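Leave the gripper alone and clean the wrist

I've been looking after the same palletising cell for long enough to have opinions about it, and the one I'd like to air this month is that we grease too much and look too little. There, I've said it. Tumelo Kruger has already told me I'm wrong, and he can write his own column.

The cell is at our Cultow site, at the end of line two. One arm, two infeed conveyors, a pallet station either side and a fence that was moved once and never quite squared up again. It stacks tubs and small canisters on to trays. Dull work, and it does it well, and for years the only attention it got was a full service every 2000 hours plus whatever somebody fancied doing on a slow afternoon. Usually that meant the grease gun came out.

I understand the temptation! Pumping grease feels like care. You can see the stuff going in, you wipe off the bit that comes out, you sign the sheet and go for your tea feeling like a proper engineer. But a wrist joint that's had one cartridge too many pushes against its own seal, and a seal that's been pushed against starts to weep, and then you've got a film of grease picking up cardboard dust and turning into something like felt. We lost most of a shift to that in August. Fault 515 on the panel, which on our controller is the wrist axis drawing too much current, and everybody's first idea was (of course) more grease.

Chantelle Naidoo was the one who took the cover off instead. She found the seal lifted and the cable bundle rubbing on it, cleaned the lot out with rags and a plastic scraper, refitted the seal and put the bundle back in its clip. Then she weighed the grease that went in. Weighed it, on the kitchen-type scales from the sample bench. I'd never seen anyone on our site do that in my life, and the manual has asked for it all along.

So that's half of my argument. Measure what goes in, write it down, and if the sheet says none is due then none is due.

The other half is about looking. I now ask whoever has the early start to stand outside the fence at six in the morning and watch the arm do ten cycles before touching anything. Phone in pocket, no clipboard. You get used to the sound of it, and you notice when it hesitates over the second layer or when the hose slaps on the return swing. Widad Khalaf thought this was me being mystical. She's since caught a cracked vacuum cup and a loose foot bolt on the pallet station that way, and I've been quite restrained about mentioning it.

I'd make the same case for the reference position check. Ours has a little pointer and a scribed line on each joint, and you send the arm home and see whether they meet. It takes hardly any time. People skip it on the grounds that the machine would complain if anything was out, but the machine only knows what its encoders tell it, and after a battery change or a good thump they can tell it nonsense with total confidence. The Rimurmont plant ran for a week with joint four slightly off, re-teaching every pick point to suit, and then had to re-teach the lot again once somebody looked at the marks. I make that 400 points. Riaan Naidoo still goes quiet when you bring it up.

Now, the case against me, as put by Tumelo, is that watching doesn't scale. Dratton have six cells and one fitter, and he can't be stood about at dawn admiring them all. Fair enough. Thandeka Ntuli wants current logging on every axis with an alarm that trips well before the fault does, and I'm all for it, provided the alarm sends a person to take the cover off. If it just sends a person to fetch the grease gun then we've bought ourselves a very expensive way of making felt.

The Joubert people are due back for the annual service and I'm going to ask them to leave the old wrist seal with us, so the new starters can have it in their hands and feel what a lip ought to be like and what ours was like. Bring gloves, it's filthy.

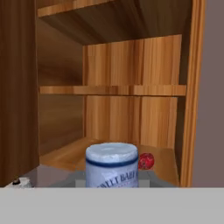 Page 10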